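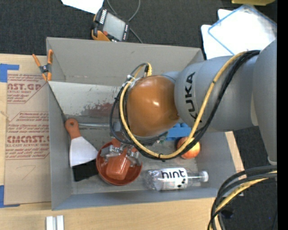 Opening — who I am and what this covers

Good morning. I'm Nuala Hanrahan, and I handle facilities for the Vostoscombe school district. I have 20 minutes, then questions.

Topic is the senior prank. How we used to deal with it, what changed, what we would do again. I'm going to stick to our district. Yours will have different buildings and a different union contract.

(Ask for hands: who has had a prank that closed a building or delayed a start?)

What we were dealing with

Three years ago, in April, the seniors at Kaltia High filled the main stairwell with plastic cups of water. 85 steps, both sides. First bell was late by 60 minutes. No injuries.

The year after that, somebody put vegetable oil on the gym floor. That one did hurt someone — a custodian went down and was out for 7 weeks. The floor had to be stripped and refinished, and the spring banquet moved to the cafeteria.

Say this slowly: same school, same time of year, and we wrote up both in the same way. The handbook had one line on pranks and it covered everything from sticky notes to property damage.

What students told us

Urszula Krawczyk, assistant principal at Kaltia, sat down with the seniors that fall. She took notes and did not bring a draft policy.

Main points from her notes:
They did not know what was allowed, so they asked no one.
They planned at night because they assumed any adult would say no.
Several had keys or door codes from sports and theater. We had not collected those in years.

Skip the key audit story if running behind.

What we changed

First, keys and codes. Petro Hrytsenko in maintenance changed the codes on all exterior doors and now does it again each spring, before the last quarter. Coaches complained for a week or so.

Second, the request form. One page. Students say what, where, when, and who cleans up. It goes to the assistant principal and to my office. We answer within 2 school days. If we miss that, they come find us, and they do.

Third, a short list of things that are always a no. Liquids on floors. Blocked exits. Live animals. Anything on the roof. Anything aimed at one person. Chi-keung Chung, who does our insurance paperwork, asked for the roof line and I am glad he did.

Fourth, cleanup. The class that did it cleans it up, the same day, with a custodian on the clock. The class fund pays for the custodian's time.

How it has gone

Last year's approved prank was moving every desk from the senior wing onto the practice field in classroom order, with the teachers' name signs. First period met out there. Desks were back in by lunch. It made the local paper.

We had one unapproved prank, at Poon Middle School. Eighth graders wrapped the principal's car in plastic wrap. Yi-chun Kuo, the principal, had them unwrap it and sweep the lot. No suspension. The parents were fine with that.

What did not work

We tried a prank committee with student reps. Two meetings, poor attendance, dropped it.

We also tried keeping the form secret from underclassmen. That lasted one afternoon.

If you want the form

Copies on the table by the door. Take it and change the district name. Have your own lawyer read the list of no's first — ours took out the word "harmless" in three places.

Questions. Expect one about graduation: we have never held back a diploma over a prank, and the board has asked us not to start.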